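Right Gripper Fault on the Stalum Station: What Happened and What Changes
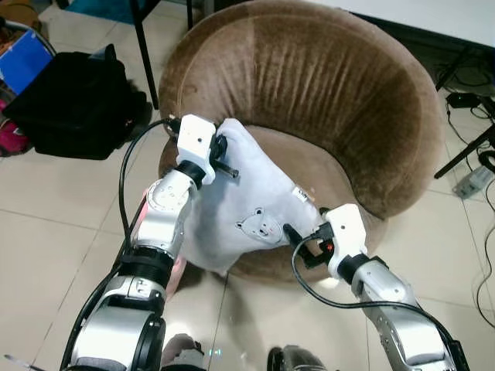
The Stalum station lost most of an afternoon in September to a fault in the right gripper, and several people have asked for a proper account of it. The job was cushion placement, the part of the Viscombe work where both arms pick up a cushion, stretch it between them and set it down on a chair. It is a two-handed job by design. With one gripper on the upper left corner and the other low on the right side, as on the bear-face cushion and the brown round chair, neither arm can stop safely unless the other one stops too. That was the trouble.

At 2:40 p.m., on run 38 of the day, the right gripper stopped reporting its finger position. The motor still had power and the finger stayed clamped on the cloth. The controller should have treated the missing signal as a fault and halted both arms. It read the last good value over and over and carried on. The right arm then froze in place when its own check timed out, and the left arm kept pulling toward its next point.

Selim Bilgin was running the station and hit the stop button. The left arm had moved 17 centimeters by then. The cushion tore along a seam and the right wrist took a side load it is not built for. Selim was standing outside the marked line and was not hurt. No one else was near the arms.

Hülya Ağca took the right gripper off the next morning and found a broken conductor in the cable, close to where it leaves the gripper housing. The cable runs in a long curve down the arm, and each time the wrist turns the bend is taken up at that same spot. A clip that should hold it had been left off after the last finger change. The break opened and closed as the wrist turned, so the bench test passed twice before she found it.

Ferhat Çetinkaya went back through the logs and found 9 short dropouts on the same signal during the week before. Each lasted less than a second and none raised an alarm. They were written to a file that we do not review unless something has already gone wrong.

The following is now in force on the Stalum and Barbosa stations:

Loss of position signal from either gripper stops both arms. This was tested on both stations with the cable pulled by hand, first with no load and then with a cushion held.

After a stop, the fingers stay closed until the operator releases them at the panel. Do not pull the cloth free by hand.

Cable clips are on the finger change sheet and need a second person's initials.

Dropouts show on the operator screen. Three in one shift means the station goes down until Hülya or Ferhat has looked at it.

The small red light on the gripper does not tell you that the position signal is good. It stayed on through the whole event. Go by the screen.

The Mosow station has older control software and does not have the new stop rule yet. It is limited to single-arm work for now. Philomena Nutsugah has the update and will post the date when it is ready to load.

The right wrist was checked for play and put back in service with a new cable. Report any loose cable or missing clip to Recep Dursun before you start a run, including ones you have fixed yourself.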